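Fonds Linville — notices de la collection locale
Fichier LISEZMOI, version 2

Contenu

Ce dépôt rassemble les notices descriptives du fonds Linville : 3 494 fiches portant sur des carnets, lettres, affiches de foire, catalogues d'outillage et photographies de famille réunis par Gladys Londoño pendant les années où elle a tenu la librairie de Sendton. Les fiches sont livrées en CSV (UTF-8, séparateur point-virgule), une ligne par pièce. Les numérisations ne sont pas incluses.

Origine

Gladys Londoño achetait par lots entiers, souvent à la fermeture d'une ferme ou d'un atelier, et notait la provenance au crayon au dos des chemises. Ces mentions ont été transcrites telles quelles dans le champ provenance, abréviations comprises. Quand l'écriture est illisible, le champ contient [ill.]. Le premier inventaire, tapé à la machine par Valdemar Vestergaard, s'arrêtait à la cote 300 ; sa numérotation a été conservée.

Champs

cote : identifiant de la pièce, sans espace
titre : titre porté sur la pièce, sinon titre forgé entre crochets
date_debut, date_fin : année seule ; vide si inconnue
lieu : forme ancienne du nom quand elle figure sur la pièce
provenance : voir plus haut
etat : bon, moyen, mauvais
note : texte libre

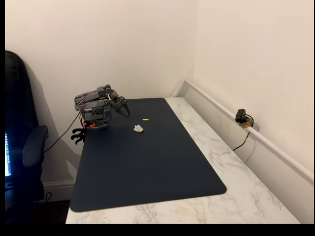
Service des collections et de l'histoire locale, Bibliothèque de Sendton

Les lettres de la famille Ásgeirsdóttir forment un ensemble à part de 147 pièces. Elles ont été dépouillées par Frida Kvaran, qui a résumé chacune en deux ou trois phrases dans le champ note. Les résumés sont en français, y compris pour les lettres écrites en islandais ou en danois. Les noms de personnes y gardent leurs accents et leurs lettres propres — attention aux tableurs qui ouvrent le fichier dans un autre encodage.

Le nom de Grolumport apparaît sous quatre graphies. Nous n'avons pas harmonisé le champ lieu. Une recherche sur « Grolum » les retrouve toutes.

Limites connues

Les dates des affiches sont souvent déduites du nom de l'imprimeur et peuvent être fausses de plusieurs années. Les photographies sans légende n'ont pas été attribuées. Quelques fiches des catalogues d'outillage font double emploi : deux exemplaires du même numéro ont parfois reçu deux cotes, parfois une seule. Le champ etat a été rempli par plusieurs personnes et n'est pas homogène.

Les pièces encore sous pli, dans la boîte remise en février par Baldur Vídalín, ne sont pas décrites.

Utilisation

Les notices peuvent être reprises librement avec la mention « Fonds Linville, Bibliothèque de Sendton ». Pour reproduire une pièce, il faut une demande écrite précisant la cote.

Corrections et compléments : Ragnheiður Ingvarsson, au service. Indiquer la cote et le champ concerné.

Dernière mise à jour : 24 octobre 2021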